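Gripper Comparison for Textile Handling
Progress report to the Pasen Fund, second reporting period
September 2025

Thank you, first of all, for your patience with us over the summer, and for the kind questions that came back after our first report. We have tried to answer them as we go along, and if this report runs a little longer than the last one, it is mostly because there is more to tell.

Where we are

You will remember that the project sets out to compare two pairs of gripper fingers on ordinary household fabrics: the Jurard fingers, which are the stiffer of the two, and the Bianchini fingers, which give a little when they meet the table. Both are being tried on the same kinds of tasks - picking up a single layer, pulling a cloth flat, folding a shirt, and moving the folded shirt without undoing the work. The Cilline controller runs everything, so that whatever differences we find can be put down to the fingers and how we use them.

The single-layer trials are finished for both pairs, and the flattening trials are finished for Jurard. Folding has begun. We had hoped to be further into folding by now, and we will come to the reasons below.

What we have learned about closing

A good part of the summer went into something that sounded very small in our proposal, where it got one line: making sure the fingers close to the same place every time. Cotton jersey is thin, and a gap that would make no difference at all with a cup or a box is enough to let one layer slide out while the other stays put. We now run a closing check with nothing between the pads before each session, with the wrist camera on, and we repeat it after any finger change. 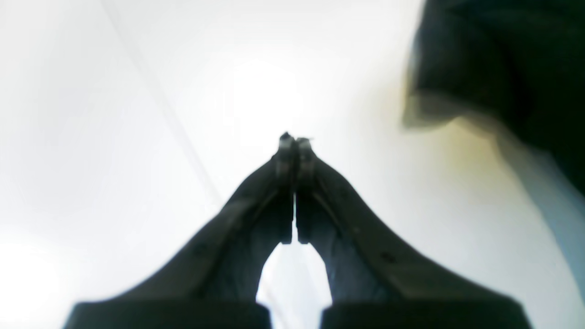

The check takes only a few minutes and it has saved us a great deal of confusion. Before we had it, we lost most of a week to a set of folding runs that grew steadily worse, and we blamed the fabric, then the lighting, then the software, in that order. The cause was a pad that had worked its way slightly out of line. Those runs have been set aside and will not be counted in the comparison.

The wrist camera itself has been a mixed blessing. It is very good for seeing how the tips meet, and a good deal less helpful when bright surfaces fill most of the view, where detail in the dark parts of the fingers is lost. We have tried fixing the exposure by hand, which helps at one height and hurts at another. For now we rely on the overhead view for planning the fold and keep the wrist view for the last stretch of the approach.

Results so far

For single-layer pickup we ran 100 attempts with each pair. Jurard did better on towels and heavier cloth, where its stiffness lets it press down and pinch without wandering. Bianchini did better on T-shirts, and by a wider margin than we expected, mainly because it can slide along the table before closing. When Bianchini failed, it usually picked up nothing, which is easy to recover from. When Jurard failed, it often picked up two layers, and the arms would carry on quite happily with the wrong fold.

Folding is slower work. We have completed 30 full shirt folds out of the 50 planned for this stage, all on the bench and all with two arms working together. Sleeves are going well. The bottom hem is still our weak point, and we would like to show you the kind of result we mean. 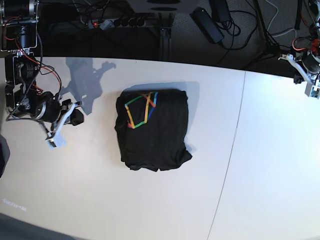

Figure 2. Folded T-shirt on the bench between the two arms. Note the uneven lower hem and the wrinkled corner.

We would call a fold of this sort acceptable for stacking and not yet good enough for a shelf. Our scoring sheet now separates those two grades, as you suggested in your comments, and it has made our discussions around the table a good deal shorter!

Delays and spending

The folding stage is behind plan. Part of that is the week mentioned earlier, and part is the replacement pads, which took longer to arrive than we had allowed for. We have since ordered a spare set for both pairs. Spending on parts is over 20 percent above the line in the budget as a result, and we ask your permission to cover this from the travel money, most of which we do not expect to use.

Next steps

Between now and December we plan to finish the remaining folds, complete the flattening trials with the Bianchini fingers, and start on moving folded shirts from one side of the bench to the other. We also want to try a slower final approach at the hem, which looked promising in a handful of informal runs, though we would not want to promise anything on the strength of those.

If any of you would like to visit the lab before the next report, we would be delighted to have you. Mornings are best, as the arms are usually running by then, and we can set up whichever pair of fingers you would most like to see.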